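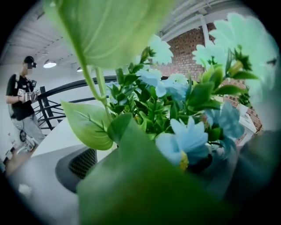
仿真花摆件的日常养护与陈设须知

一、适用范围

本须知适用于公共休息区、会客区及家庭起居空间内摆放的仿真花、仿真绿植及混合花艺摆件。各使用部门、住户及保洁人员可参照执行。鲜花、干花、永生花的养护方法与此不同,不在本须知范围之内,请勿混用。

仿真花不需浇水,也不需光照,因此常被视为无需管理的物品。实际使用中,花面积尘、叶片发黏、枝条倒伏、花盆底部划伤桌面等情况较为普遍,多数可以通过定期而简单的处理予以避免。

二、摆放位置的选择

1. 摆件应置于平稳、干燥的台面上。白色台面与深色花盆搭配时对比清楚,花叶颜色较易显现,但白色台面也容易留下盆底的擦痕,应加垫软毡或硅胶垫。垫片尺寸以略小于盆底为宜,从侧面看不应露出。

2. 摆件与座位之间应保留适当距离。枝叶不得伸入就座者的肩部、面部活动范围,尤其是尖长形叶片,容易勾挂衣物和头发。叶片朝向座位一侧时,可将其枝条略向上提,或转动花盆,使较短的一面朝向座位。

3. 砖墙前摆放浅色花朵效果较好。砖面纹理较粗,颜色较深时,薄荷白、浅蓝等淡色花瓣不易与背景相混。摆件不宜紧贴砖墙,叶尖反复摩擦粗糙墙面后容易起毛、脱色。

4. 避免长时间阳光直射。浅蓝色属较易褪色的一类,靠窗摆放时应定期调换朝向,使各面受光大致均匀。如发现一侧已经明显变浅,可将该侧转向墙面,不建议使用颜料自行补色。

5. 不得将摆件置于暖气片、电热水壶、投影设备出风口等热源附近。塑料叶片受热后会卷曲变形,难以完全恢复。

6. 走道拐角处及门扇开启范围内不宜摆放。确需摆放的,应选用盆体较重、枝条较短的品种。

三、新购摆件的整形

新购仿真花在运输中通常经过压缩,枝条聚拢,花瓣折叠,直接摆放会显得僵硬。整形应在正式摆放前完成,可按以下步骤进行。

(一)取出摆件后,先去除标签、扎带和固定用的泡沫碎屑。剪扎带时剪刀刀口朝外,防止误剪细枝。

(二)由外向内展开枝条。外围枝条略向下弯,中间枝条保持直立,内部小叶最后处理。弯折时以一手固定枝条根部,另一手缓慢用力。不可在同一位置反复弯折,以免内部铁丝断裂。

(三)大叶片应单独调整。大叶若正对观看方向,会遮挡后方花朵及盆口。可将其移至后侧或两侧,使其自然下垂,或适当压低。需要遮盖盆口填充物时,可保留一至两片低位大叶。

(四)展开花瓣。层叠较多、边缘起皱的花朵,应由外层至内层逐层轻拨。花瓣细长的菊形花朵,则以指腹自花心向外捋平即可。开度不必统一,半开与盛开的花朵并存,整体较为自然。

(五)调整花朵高低。同色花朵不宜排在同一水平线上,也不宜集中于一侧。可将开得最满的一朵安排在较低且靠前的位置,较小的一朵藏于叶丛边缘,其余分布于中上部。

(六)从就座高度再次查看。整形时操作人员多为站立,视线由上向下,而使用者多在坐姿下观看。坐下后常可见到枝条根部、盆口泡沫以及叶片背面的接缝,应以细小绿叶补齐遮挡。

四、日常除尘

除尘是仿真花养护中最主要的工作。积尘初期可用干燥方法去除,积尘时间较长后则会与空气中的油脂结合,必须清洗。因此,宜少量多次,不宜久置后一次处理。

1. 日常除尘使用软毛刷,自上而下、由内向外轻扫。化妆用的大号散粉刷、清洁键盘用的软刷均可使用,但须专用,不得与擦拭桌面的工具混放。

2. 中部小叶密集处不易清扫,可使用吹风机冷风低档,从侧面斜向吹拂。操作前应将摆件移至室外或阳台,避免灰尘落入座椅和地毯。严禁使用热风。

3. 表面光滑的绿叶可用拧干的超细纤维布逐片擦拭。擦拭时以手掌托住叶背,沿叶脉方向由叶柄擦至叶尖。叶脉压纹较深的,纹内积尘可用棉签清除。

4. 布质花瓣不可湿擦,潮湿的灰尘渗入织物后会留下灰色水痕。花瓣积尘应以干刷轻弹。花心部位颜色较浅或呈黄色者,积尘较为明显,宜用小号毛笔处理。

5. 花萼周围如有细小的刺状叶片,应顺其生长方向清扫,逆向用力容易脱落。

6. 不建议使用鸡毛掸。掸毛会卡入细枝之间,拉扯时造成叶片脱落。

五、深度清洁

油烟较重的区域,如开放式厨房旁的餐桌、茶水间台面等,叶片表面容易发黏,仅靠干刷不能解决,应进行深度清洁。

清洁前应首先确认材质。在不显眼处选取一片叶、一片花瓣,以蘸有清水的白色棉签轻压片刻。棉签染色的,说明存在掉色可能,该摆件不得水洗,只能局部擦拭。

确认不掉色后,可按下列方法处理:

取4升温水,水温以手感微温为限,加入少量中性洗涤剂,搅匀。将摆件倒持,仅使叶片部分浸入,轻轻摆动后提出,再以清水冲去泡沫。盆体、盆内填充物及铁丝接口处不得浸水。无法倒持的摆件,改用喷壶喷湿叶片后擦净。

冲洗后将摆件倒挂于通风阴凉处,待完全干透后方可放回。枝条内部铁丝如受潮,会自内部锈蚀,锈水渗出后将污染浅色花瓣,此类污渍一般无法去除。急于使用时可用冷风辅助,不得置于烘干机或烤箱中。

以下物品禁止使用:含氯漂白剂、酒精浓度较高的清洁剂、去油污喷剂、家具蜡、婴儿油及食用油。后三者虽能使叶片短时发亮,但表面会留有油膜,吸附灰尘更快,清洗周期反而缩短。

六、花盆与台面的维护

1. 深色花盆表面的浮灰和指印较明显,每次除尘时应一并擦拭。盆沿内侧常被叶片遮住,容易遗漏。

2. 每次移动摆件,应双手托住盆底,不得提拉枝条或抓握花头。摆件不得在台面上推行。

3. 盆体过轻、容易倾倒的,可在盆内填充洗净晾干的小石子,再覆盖仿真苔藓。填充后应试推盆沿,确认不会轻易翻倒。

4. 台面如已出现深色擦痕,可用湿布蘸少量小苏打轻擦,再用清水擦净。有光泽涂层的台面应先在边角试用。

七、常见问题及处理

花头脱落:多数仿真花的花头为插接式,可直接插回。松动者在接口处点少量透明热熔胶,趁热插入并扶稳。胶量过多会溢出花萼,影响外观。

枝条下垂:通常为内部铁丝疲软所致。可取绿色花艺铁丝一段,贴附于枝条背面,用绿色胶带由下向上缠紧。

叶片折痕:将叶片置于温水中浸泡片刻,取出后夹于两块干布之间,上压书本,静置过夜。布质叶片也可隔布以熨斗最低温熨平,熨前应作局部试验。

边缘抽丝:以小剪刀剪去线头即可,不得拉扯。

异味:新购摆件如有塑料气味,应置于通风处散放,气味消失后再移入室内。不宜以香水或空气清新剂遮盖。

八、换季收纳

暂不使用的摆件,应先清洁、干透,再行收纳。收纳箱宜选较深的硬质箱,使枝条可以保持直立。花朵之间以无酸纸或干净的白色棉纸间隔,不得使用报纸,以免油墨沾染浅色花瓣。大叶片不要对折,可沿箱壁自然弯靠。

箱外应注明品名、颜色及存放月份,例如“浅蓝、薄荷白混合花,10月入库”。箱内放置干燥剂,箱上不得叠压重物。阁楼、锅炉间等高温处不宜存放。

再次取出时,应按第三部分所述步骤重新整形,并检查有无锈迹、虫蛀及霉点。有霉点者应单独处理,不得与其他摆件同箱。

九、更换标准

有下列情形之一的,建议更换:花瓣整体褪色发黄;叶片发脆,触碰即碎;铁丝外露且无法包覆;深度清洁后仍有黏手感。部分损坏的摆件可拆取完好的枝叶,留作其他摆件的补充材料,拆下的铁丝应缠裹尖端后投放。

本须知自2019年1月27日起供各处参照使用。

读者留言

Anayeli Cuevas:请问盆里的泡沫松了怎么办?整束花一碰就转,用热熔胶会不会把泡沫烫化?

Isauro Chávez:回复楼上,热熔胶温度高的确会烫出坑。我是用牙签把泡沫四周撑紧,再塞一圈碎布,目前很稳。

I-seul Chae:冷风吹的办法很好用,不过请务必拿到阳台上去。我在客厅吹了一次,沙发重新吸了一遍。

Hugo Lefèvre:第五部分所说的棉签试色建议大家不要省略。我家一束深红色的没有试,直接下水,整盆水都是粉红色的,旁边的白花也染上了。

Rocío Esquivel:请问绢布的大叶子可以用湿布擦吗?文中只说了光滑的叶子。

Isauro Chávez:绢布的我只用干刷。有一次用湿布擦过,干了以后有一圈印子。

Anayeli Cuevas:谢谢,牙签的办法试过了,已经不转了。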